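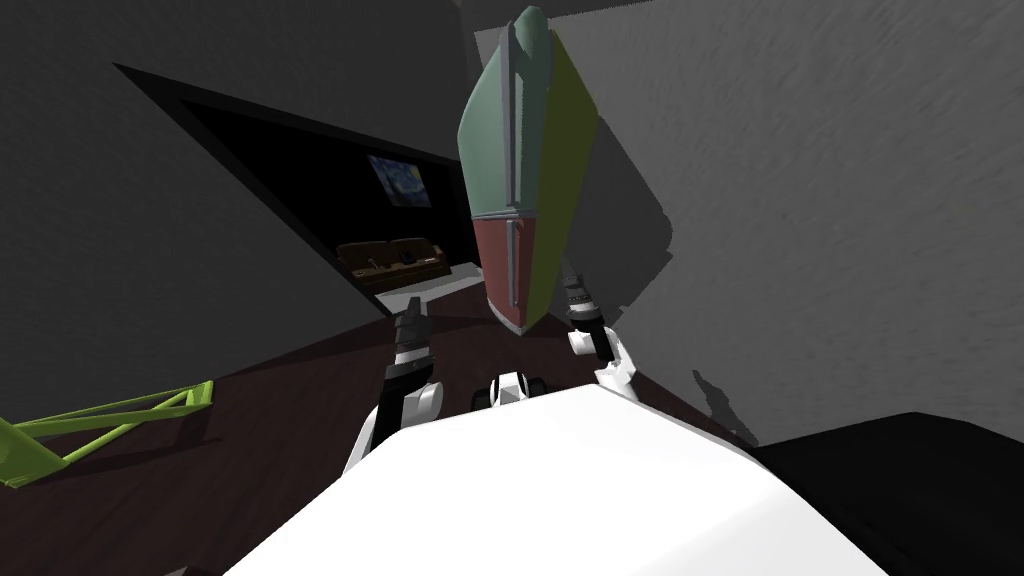

Household Refrigeration and Food Storage
Handout 4 - cold chain at home, part 1
Rev. 2024-05-21, B. Seok

Bring this to the lab session, I won't reprint. Read Ouellet ch. 3 before, not after.

1. What the cold does

Slows growth. Doesn't kill much. Most bacteria that make people sick grow fastest between 40 and 140 F, the "danger zone" in the older leaflets. Under 40 they mostly crawl along. Exceptions matter: Listeria keeps growing in the fridge, slowly. Hence the fuss over deli meat and soft cheese for pregnant women.

Two different things, keep them apart on the exam:
spoilage organisms - smell, slime, off taste, usually not dangerous
pathogens - often no smell at all
So the sniff test tells you about the first group only.

2. How the box gets cold

Same loop as Handout 3. Compressor, condenser, expansion device, evaporator. Heat goes from inside to the kitchen. Refrigerant boils in the evaporator at low pressure and takes up heat, gets squeezed, dumps the heat at the condenser coils. Dusty coils = longer run time. Know the order of the four parts, know where the pressure is high and where it's low.

Fridge-freezers with one evaporator: it usually sits in the freezer section, a fan and damper push some cold air across to the fresh food side. Block the vent with a cereal box or whatever and the fresh side warms up while the freezer reads fine. Very common service call.

3. Where things go

Depends on the model, so measure. General pattern for a fan type with the freezer on top:
Door shelves - warmest, swings every time it opens. Condiments, juice. Not milk, despite the molded bottle rack.
Upper shelves - leftovers, ready to eat food.
Bottom shelf - raw meat, on a tray, under everything else so drips don't land on the salad.
Crisper drawers - high humidity for leafy greens, low humidity (vent open) for apples, pears.

Ethylene: apples and ripe bananas give it off, lettuce and broccoli suffer from it. Separate drawers.
Don't refrigerate: whole onions, potatoes. Potatoes turn sweet and brown too fast when fried. Tomatoes, argue amongst yourselves.

4. Cooling leftovers

Two hour rule: into the fridge within two hours of cooking, one hour if the room is over 90 F. Shallow containers, two inches deep or less. A stockpot put in whole can stay warm in the middle til morning. Ice bath for soup, stir it.

Hot food in the fridge is ok in small amounts. The old advice about waiting till it's cold comes from iceboxes.

5. Barnindale survey, January

The class before yours did home visits in Barnindale. 116 households, one thermometer in a glass of water, middle shelf, read after 15 hours. Total of 910 readings once you add the door and drawer loggers. Raw sheet is in the course folder, tab 2. Row 40 is a duplicate, delete it.

Things to look for when you plot it:
- dial setting vs. actual temp (weak relationship, explain why)
- door shelf vs. middle shelf, same household
- full fridges vs. half empty ones. Recovery after opening, not the average.

Dial numbers are not degrees. On most units higher = colder, but check the manual, the Rerkeck units in the survey run backward.

6. Power cuts

Closed fridge: four hours. Full freezer: 48, half full: 24. Keep the door shut. Food with ice crystals still in it can be refrozen, quality drops. Anything perishable over 40 F for more than two hours goes out.

For lab

Lab is in the Banen building, ground floor, use the side door. Bring a calculator. Group worksheet due at the end, one per pair. Problem 2: a compressor uses 2660 Wh over two days, find the average power in watts. Show units, half of you lost points on that last time.

Reading for next handout (freezing, freezer burn, thawing): Ouellet ch. 4, skip the section on blast freezers.

Questions to Byung-chul Seok after class, or leave a note in the box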